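Grallesitz Family Shelter Kit

Displacement relief / Shelter / Item 1522

When a town empties out overnight, families walk with whatever they can carry, and the first thing they ask for after water is a roof. The Grallesitz kit was put together for those first weeks. We love this kit! It packs into one bag, two adults can put it up without tools they don't already have, and it keeps going long after the first week is over.

Marlina Liem drew up the original version after a season with displaced families on the coast, where tarps were tearing at the eyelets within days. Her fix was simple (wider hems, doubled corners, rope that doesn't slip when it rains) and we've hardly touched it.

What's in the bag
Tarpaulins, reinforced hems: 2
Rope, braided: 33 meters
Ground pegs, steel: 16
Sleeping mats: 4
Blankets, medium weight: 4
Repair tape: 1 roll
Picture instruction sheet, no words: 1

New since June
The rope is now one length, to be cut on site. Field teams kept asking for this and they were right - a family building against a wall needs very different pieces from a family building in the open. The pegs are longer too, which makes a big difference in sandy soil.

Who uses it
Relief groups, church networks and town councils taking in people from conflict areas. Irkden has sent out 1870 kits so far, most of them through our partner Mnguni, who handle the trucks, the border papers and the last rough miles better than anyone we've worked with. Patricio Bustos looks after orders and is happy to talk through mixed loads with the Hindness water kit, which stacks neatly on the same pallet.

Storage
Keep the bags dry and off the floor, no more than 3 high. Check the repair tape every year, as the glue gets weak in hot warehouses. Everything else will wait for you.
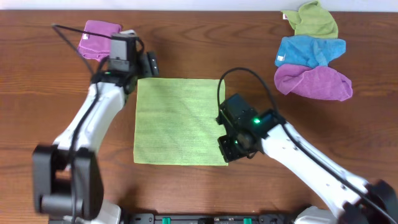 Can one kit shelter a family of seven?
Two kits work much better for a group that size. Tie the tarps along the long side and you get one big covered space with room for a curtain down the middle, plus enough mats and blankets for everyone.

Ordering
Kits ship on full or half pallets. Tell us the destination, the ground type if you know it, and whether you need the instruction sheet on cloth instead of paper. Spare tarps and rope can be ordered separately.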